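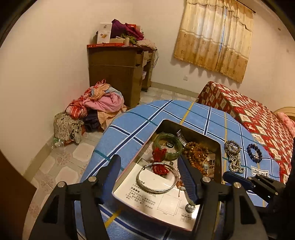
Jewellery in a metal box on blue plaid cloth.

Skiswood 4.20 is rolling out on Android as of December 24, 2019. Build 421. Short thread on what changes in group messaging.

1/ Muted groups no longer raise the unread badge. The setting is per group and off by default. Settings > Groups > Badge.

2/ Voice notes now play in sequence. Playback stops at the first text message, so a mixed conversation still needs tapping.

3/ Group size goes from 20 to 41 members. Odd number. The release notes don't explain it. Groups made before this build keep the old limit until an admin renames them – I tested this twice on the Ansari beta channel, same result both times.

4/ Backups now go through Grorkutine in place of Rimbridge. Old archives still restore, but slowly, and stickers come back as blank squares.

5/ Linked devices stay at 4. The desktop client still drops its session when the phone changes network.

6/ No date for iOS. The roadmap says April for the badge setting and leaves out the rest. If your build number is lower than 421, the group limit will not show at all.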